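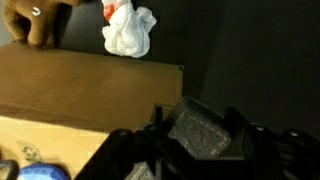
*Fig. 1. Cardboard, two faces and a crease. Refer back to this for section 2.*

# Handout 2: The box as a unit of storage

Read before the seminar. Bring one box from home, any size, in whatever state it's in.

## 1. What we are told

Most packing advice starts from the claim that a box is a neutral thing. You fill it, close it, label it and stack it. The Davulix household guide (extract in your reading pack) goes further and says any family can pack a room in an afternoon if every box is the same size. I have my doubts. The guide gives no account of how this was tested, and the rooms it describes seem to contain very few lamps.

Same-size boxes do stack well. They also get filled to the top because the space is there, and a large box of books is a box that stays where it was packed.

## 2. Reading a crease

Look at the darker band running across the brown surface in Fig. 1, with the lighter tan panel below it. Students like to say that a fold line tells you how old a box is, or how many times it has been used. It doesn't, at least on sight. A crease can be made at the factory, by a careless knee, or by three house moves, and the difference in shade between two panels may be no more than the way the light falls.

What you can do is press along the fold with a thumb. If the board gives easily, treat the box as fit for linen and cushions only. Write down what you felt before you write down what you think it means.

**Terms for this section**

- *Flute*: the wavy layer between the flat sheets of corrugated board.
- *Score*: a line pressed into the board so that it folds where it should.
- *Crush*: flattened flute. Often blamed for everything, sometimes fairly.

## 3. The labelling question

Two schemes are set for comparison.

The Zeno scheme gives each box a number and keeps the contents on a separate sheet. It works until the sheet goes missing. In the Clurnamard house-move exercise the list ran to 117 lines, and by the second evening it had been packed.

The Mitsotakis-Vlachou scheme writes the room and the heaviest item on two adjacent sides. Less elegant, slower to do, and I prefer it, though I'd point out that the only evidence in its favour is a set of 12 household diaries, all kept by people who had already agreed to try it. Read them with that in mind.

Neither scheme deals with the box marked "misc". Every household has one – usually more – and both authors pass over it in a footnote.

## 4. For the seminar

Be ready to talk about:

- whether your box is closed by tape, by tucked flaps or by hope
- what is in it that you haven't used since June
- which of the claims on page 17 of the reading pack you would want to see tested, and how

Half a page of notes is plenty. Please don't decorate the box.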